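# Notebook – strap adhesion, peel tests

February 2023. Carried over from the last entry: the Nornarside order is on hold until we can say why the toe straps lift. Waldemar Duda has the returned pairs logged. This entry covers the bond between strap lining and insole board only. Buckles and heel attachment are in his book.

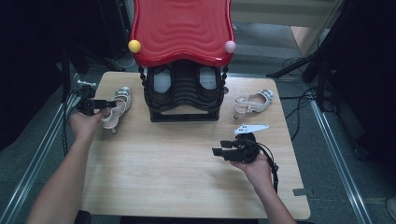

## Background

White sandals with jeweled trim are the worst case for us. The trim adds weight to the strap and makes it stiffer, so the load at the strap end goes into a short length of bond line. Plain straps from the same lining stock have given no trouble. The returns log has 849 pairs shipped and 50 back, nearly all with the inner end of the toe strap lifted.

Two suspects at the start: the adhesive (we changed from Javeck to Cao in the fall) and the roughing step. Dorota Brzozowska thinks it is the roughing. I had my money on the adhesive.

## Samples

- 128 strips cut from lining stock, all the same width, all cut along the roll.
- Half bonded with Javeck, half with Cao.
- Each half split again: roughed by hand on the drum, or wiped with solvent only.
- Board from the current delivery. Old board is finished, so no comparison there.

Strips were numbered on the back in pencil. Marker bleeds through this lining and should not be used again.

Open time was kept the same for both adhesives, using the longer of the two label values. Press time and pressure as on the production card. All strips sat overnight before pulling.

## Pulls

Peel at 180 degrees on the Boner tester, slow speed. First batch discarded. The lower jaw was slipping and the trace had a sawtooth in it that had nothing to do with the bond. Jaw faces cleaned and a strip of fine abrasive paper put behind each sample. Trace was flat after that.

Note on the tester: zero drifts when the door to the cutting room is open. Close it and wait before setting zero. Drift was small compared with the readings but it was always in the same direction.

Results in words, numbers are in the spreadsheet under this date:

- Javeck, roughed: good. Failure inside the lining, fibers left on the board over the whole length.
- Cao, roughed: good, slightly lower peak, same kind of failure.
- Javeck, wiped only: mixed. Fibers on part of the length, clean film on the rest.
- Cao, wiped only: poor. Film stays on the board and the lining comes away clean.

So Dorota was right for the most part. Roughing matters more than the adhesive, but Cao is less forgiving when the roughing is skipped or light. The two effects add up and I would not have caught it by testing one at a time.

## Roughing on the line

Went through the drum records with Waldemar. The belt was changed to a finer grit in the same month the adhesive changed. There is no note of why. The belt now on the drum is worn smooth along the left edge, where the strap ends go through. It still looks acceptable in the middle, and the middle is what gets checked.

Put a new coarse belt on and ran a few spare straps. The surface is even across the width, no shine left. One strap was roughed too deep and the stitch line was cut in two places, so the guide needs to come up slightly. Set it with the feeler gauge – not by eye – and write the setting on the card.

## Still open

- Heat. All pulls were at room temperature. Pairs left in a car or a shop window are a different matter. Need to repeat the Cao strips warm, at least the roughed ones.
- Flex. Peel says nothing about repeated bending. The flex rig is booked until March.
- The jeweled trim. Dorota suggests moving the last row of settings further from the strap end, which would let the strap bend there. Pattern change, so she will ask Nornarside before cutting anything.
- Check whether the remaining Javeck drum is still in date before anyone proposes going back to it.

## For the shop floor

Coarse belt only until further notice. Check the belt at both edges as well as the middle. Solvent wipe goes after roughing and does not replace it. Any strap end that still shines goes back through the drum.

Waldemar is holding the unlasted uppers on the lower rack, tagged yellow. Leave them there until the warm pulls are done.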